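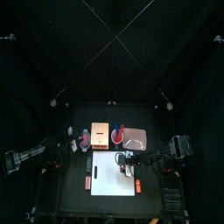 Automation at the Kosik plant in Plivico

4 min read

The Kosik plant is a packing and returns site for kitchen goods in Plivico. It has 626 employees and belongs to the household goods company Kosik. The plant is known in its region for the introduction of two-arm robot stations, which began with the opening of a teaching room next to the returns hall. The stations run on a control program named Dernuvero, and the integration work was given to the engineering firm Barbieri.

Background

Before the change, all returned goods in Plivico were sorted by hand. A worker took a mixed carton, separated cups, utensils, containers, boards and cloths, and decided for each item whether it went back to stock, to cleaning or to waste. The work was done standing, in two shifts, and the plant had difficulty filling the evening shift. Conveyor belts and an automatic carton opener had been in use for many years, but they handled only closed cartons. The loose items inside them stayed a manual task.

Kosik first tested a single-arm machine from another supplier. It could pick up rigid items from a fixed position, but it was slow with soft or transparent goods and was removed after one winter. The two-arm station was chosen as its replacement.

Stations and teaching room

A station consists of a table, two robot arms with two-finger grippers and a dark fabric enclosure, which keeps the light from the hall windows away from the work surface. The tables are delivered with a black or a white top. According to the internal handbook of the plant, both types should be used in teaching, so that the program does not depend on one background.

The teaching room is used for preparing tasks before they are moved to the hall. An operator guides the arms through a task, repeats it with the items placed differently, and marks each attempt as accepted or rejected. The first task list of the plant required 1548 accepted attempts, of which 384 were for cloth and other soft goods. The items for teaching come from damaged stock and from the staff kitchen.

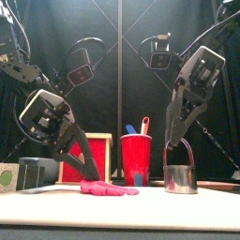

Soft goods are treated as a separate group in the handbook. A rag has a different shape each time it is put down, and the operator must decide where the fingers should press and how much of the cloth should be taken. Items with thin handles form a second group. For these, the operator is asked to close the gripper slowly and to check the grip before lifting. Both groups are taught only by operators with at least one season of experience in manual sorting.

Effects on work

The company made an agreement with the works council before the first station was installed. It states that no sorting position may be ended because of a station during the agreement period, and that every sorter may apply for operator training. The training takes 20 working days, and wages are paid in full during this time. Operators are placed one pay group higher than sorters.

The daily work of the operators is different in several respects. Much of it is done sitting, and the lifting of full cartons has become less frequent. On the other hand, operators have reported tired eyes and stiff shoulders, and some have described the repetition of one short movement as more boring than sorting itself. Breaks were first planned every two hours. After complaints in November of the first year, they were moved to every hour, and operators now change between the teaching room and the hall in the middle of each shift.

For workers who stayed in manual sorting, the mix of goods has changed. The stations receive the common items, while broken glass, sharp items and goods with food remains still go to people. The works council has argued that the manual lines therefore have a larger share of unpleasant work – and that their pay group should be reviewed. Kosik has agreed to a review but has not accepted a general increase.

Recordings

The recording of attempts was a second point of discussion. The cameras of a station are directed at the table, but the time and the operator number were originally stored with each attempt. Employees were concerned that the data could be used to compare their speed. Under a later addition to the agreement, the operator number is removed at the end of the shift, and rejected attempts may not be used in personnel decisions.

Maintenance

Barbieri carries out the yearly inspection of the arms. Smaller tasks, such as changing finger pads and fastening loose cables, are done by the plant's own mechanics, who received additional training for this purpose. Tables and enclosures are cleaned by the operators at the end of the shift.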